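Laundry Table: a student club dataset of shirt handling with hand-held grippers
README and data card
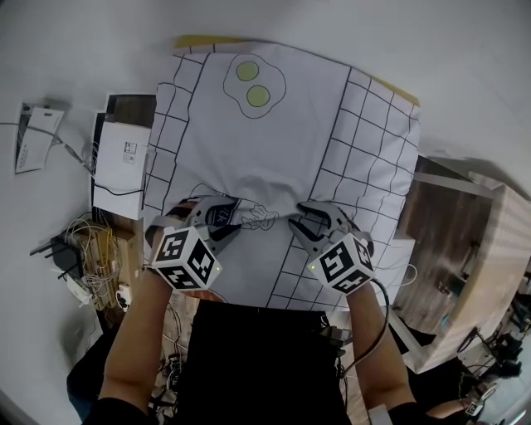 Welcome! Laundry Table is the shared project of the Wirneo robotics club, and it has grown from a half-serious idea (could we get a robot arm to fold our team shirts before the June demo night?) into something we're really happy to hand over to other people. This file covers what's in the release, how we recorded it, how to load it, and the places where it's still rough. Please read the "Known problems" part before you train on it. We mean it kindly, and it will save you an evening.

Last edited Mon 23 October

What's in the release

838 episodes of people working on clothes at a table with a pair of hand-held grippers. One episode is one attempt at one task on one piece of clothing, from the moment both grippers leave the rest position until they come back to it. Good attempts and bad ones are both in there, and each is labeled.

For every episode you get:

episode video from the head camera
pose track for the left gripper
pose track for the right gripper
jaw opening for each gripper, one value per video frame
task name
garment name
operator code (a letter, never a name)
outcome: done, partly, dropped or stopped
a free text note, often blank

The tasks

spread: the garment starts crumpled and should end up flat
straighten_hem: the garment is already flat, and the operator pinches the hem and pulls it toward the body until the bottom edge is even
fold_half: one fold, either direction
fold_full: the whole fold, sleeves in, then up from the hem
flip: turn the garment over with both grippers
stack: put a folded garment on top of another one

straighten_hem started out as the first few seconds of fold_full. We split it off when we noticed how much skill was hiding in it! If the two jaws close too near each other, the cloth bunches up in the middle, and if they're too far apart, the center sags. It's a small, fussy, two-handed job and it makes a great first task for a new model. If you only have time to try one thing from this release, try that one.

The garments

We asked members to bring clothes they didn't mind seeing pinched a few hundred times, so the collection is a cheerful mess. Most of it is T-shirts, with some hoodies, towels and pillowcases. Every item has a short name in garments.csv, chosen by whoever brought it in, and that's why you'll run into names like egg_shirt and sad_towel. We thought about switching to numbers and voted it down. The names are much easier to remember when you're sorting through clips late at night, and each one has a plain description next to it in the file (fabric type, main color, printed or plain, sleeve length).

Printed shirts turned out to be very useful to us. Lines in a print bend when the cloth bends, so you can check by eye whether a predicted fold makes sense. Plain white shirts are much harder on a white tabletop, and we kept plenty of those in so nobody gets too comfortable.

How we recorded

The operator wears the head camera and holds one gripper in each hand. Each gripper carries a cube with printed marker patterns on it, and the pose tracks come from those cubes. We wrote the tracker ourselves as the spring assignment. It's called Droleo, it lives in the tools folder, and it's the part of the project we're proudest of. Two members rewrote the corner finder from scratch over a long weekend and the tracks got visibly smoother the same day. (The old version is still there under tools/old if you'd like to see how not to do it. It has comments. Some of them are rude about matrices.)

Recording went in blocks of 12 episodes. After each block the operator handed over the grippers and took a break, which we'd recommend to any club trying this. Wrists get tired, and tired wrists make jerky tracks. New operators did one full practice block that isn't in the release.

A session looked like this:

1. Clear the tabletop and lay out the first garment.
2. Open and close both jaws fully so the zero point gets saved.
3. Hold both cubes up where the head camera can see them and wait for the beep.
4. Say the task name out loud, for whoever is logging.
5. Record.
6. Call the outcome right away, before looking at the video.

Step 6 was a long argument. Some of us wanted to grade from the video afterward. In the end we did both: the outcome column is the operator's own call, and review_outcome is what a second member decided from the clip. Where they disagree, you get to see it.

Folder layout

README.txt, this file
garments.csv
episodes.csv
clips/, one video per episode
tracks/, one file per episode with the poses and jaw values
tools/, the Droleo tracker, the clip viewer and the export script
baseline/, our Fleremine model and its settings
notes/, the logging sheets, typed up as they were written

Getting started

Put the whole folder somewhere with space, then run the setup script in tools. Next, open the viewer with any episode number:

python tools/view.py --episode 50

You should get the clip on the left and the two gripper tracks drawn on the right, moving together. If the tracks run ahead of the clip, your video library is dropping frames; the --slow flag fixes it on every computer we've tried in the club room.

To export one task for training:

python tools/export.py --task straighten_hem --out my_export

The export leaves out anything marked "stopped" unless you add --keep_all.

Splits

The train and test lists are in episodes.csv under the column "split". No garment appears in both. We learned this the hard way: our first model looked amazing, and we were jumping around the room, until somebody swapped in a towel it hadn't seen and it tried to fold the table edge. Splitting by garment made the scores drop a lot and made them mean something.

Operators do appear in both lists. If you want to test on unseen operators, make your own split from the operator column and tell us how it goes, because we haven't had time and we're very curious.

Baseline

Fleremine is a small model that takes the last 2 video frames and predicts where each gripper goes next. It was built as a class project and trained on a single desktop machine, so it's well within reach for a school club. It does nicely on straighten_hem, passably on fold_half, and it's hopeless at flip. We'd love for somebody to beat it. The settings we used are saved next to the weights, along with the settings that didn't work.

Known problems

Fingers and sleeves sometimes cover a marker cube. Droleo fills short gaps with a straight line and sets the "filled" flag to 1. Long gaps are left empty. Check the flag before you compute speeds.

The background is a working club room. There are boxes, cables, other tables and other people's hands and shoulders in the clips, and the layout changes from session to session. Crop to the tabletop if that bothers your model. Ours did better without the crop, and we don't know why yet.

Left-handed operators are few. The left gripper does less of the fine work across most of fold_full, and a model will pick that up.

The head camera moves with the head, of course. Some operators lean in when they get close to the hem, and the view shifts quickly.

Jaw values in the earliest blocks were saved upside down (closed as 1, open as 0). The export script flips them for you. If you read tracks/ directly, look at the "jaw_sign" column.

A handful of notes are in shorthand only the logger understood. We typed them up anyway.

People in the clips

Everyone who recorded agreed to have their hands, arms and clothes in the release. Faces aren't part of the data. When one slipped into view we cut the episode, and when a voice could be heard we removed the sound, so all clips are silent. If you appear in a clip and change your mind, write to the club address and we'll take the episode out of the next version.

Using the data

Free for classes, clubs, research and tinkering. Please keep this file with any copy you pass along, and credit the Wirneo robotics club. Please don't use the clips to try to work out who the operators are.

If you'd like to add episodes of your own, yes please! The Levchenko folder in tools has the cut-and-print sheets for the marker cubes and the drawings for the jaw fingers (it's named after the model file they came from, and the name stuck). Print the sheets at full size with scaling turned off, measure one square with a ruler before you glue anything, and run the check script on your first block. Send us that block before you record more, and we'll look it over and answer quickly, usually with far too many comments.

What we're working on next

More hoodies, since hoods confuse everything we have. A button-up shirt task, which so far has produced one finished episode and a lot of laughing. Better gap filling in Droleo. A second tabletop in a darker color, so the white shirts finally stand out. And pillowcases with the pillow in, which half the club thinks is a terrible idea and the other half has already started on.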